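Flotden Bench Tasks: data card and readme

Version notes are at the bottom. Please read the part about staff before you use the data for anything that concerns working time or pay.

What is in this package

The package contains 676 recordings of small kitchen handling tasks, done by employees of Flasik in the sample kitchen store at Flotden. Flasik rents out kitchen equipment for cooking courses and events. When the equipment comes back it is washed, sorted, hung on stands and packed again. The sorting and hanging is the part we want to automate first, and the recordings are made for this purpose.

Each recording has:

- video from a camera at head height
- the position of the left and the right gripper
- opening width of both grippers
- a short task label in English
- a quality mark (good, usable, repeat)

The recordings are in the folder "episodes", one subfolder for each. The labels are in labels.csv. If a subfolder has no gripper file, the recording was stopped early and it should be skipped. The loader script does this automatically, but older copies of the script do not.

Why the work is recorded by the staff

At the start we planned to hire an outside company for the demonstrations. After a short trial we changed this. The outside persons were fast, but they did not know which tools get bent when you hold them by the wires, or how close two ladles can hang before they get caught in each other. The people from the sorting room know this from their daily work, and it was a pity to lose it.

So the recording is now a normal duty in the shift plan. It is voluntary. A person who does not want to record stays at the sorting tables, and the hours are paid the same in both cases.

What changes for the people

This part was written together with the sorting room and was changed 2 times after their remarks.

The machine, which we call Derach in the internal papers, will take over the hanging of light items. It will not do knives, glass or anything heavier than a full-size pan. The evening sorting round is expected to become shorter. The agreement at Flotden says that the saved hours go to the repair bench and to checking of the event boxes, and that no contract is reduced for this reason before the next review in December.

Several colleagues asked if the recordings can be used to measure how fast a person works. They can, technically, as every file has a time stamp. For this reason the names are removed and the order of the files is mixed before the data leaves the building. We ask every user not to reverse this.

Another remark was about the hands. Holding the grippers for a long time is tiring for the wrist, more than the normal work. A session is now limited to 41 minutes, with a change to another task after it. The number looks strange, it is simply the length of the old battery block and people got used to it.

Tasks

Three groups of tasks are included:

- hang: put a whisk, ladle or mug on a stand with arms
- move: carry an item from one side of the board to the other
- pass: give an item from one gripper to the other

The "hang" group is the largest and has the most failed attempts. Round handles turn between the jaws, and the arms of the stand are thin. Nearly all the recordings marked "repeat" come from this group. We left them in, because they are useful for learning how a person corrects a bad grip.
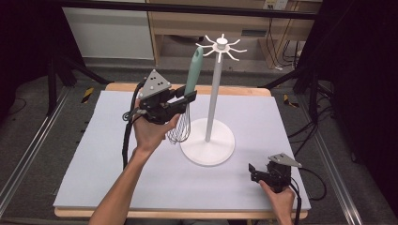 Page 3

The whisk in the left gripper is from the "hang" group. When you label such an episode, please write which gripper holds the item, also when the other one is empty. The label "whisk, left, handle up" is complete. The label "whisk" alone is not enough.

Known problems

The cables of the grippers can come between the camera and the item, mostly on the left side. White stand arms are hard to separate from the background when the lamp is strong. In some older files the opening width of the right gripper is stored in the wrong unit; the list is in units_fix.txt.

Use and contact

The data may be used for research and for teaching. For commercial use please ask first. Questions go to the Tjoa project desk at Flotden, which also receives requests from employees who want their own recordings deleted. A deletion is carried out in the next version, and users are asked to remove the old copy.

Version notes

Version 2: "pass" group added, names removed from the label file, session limit written down.
Version 1: first internal package, only "hang" and "move".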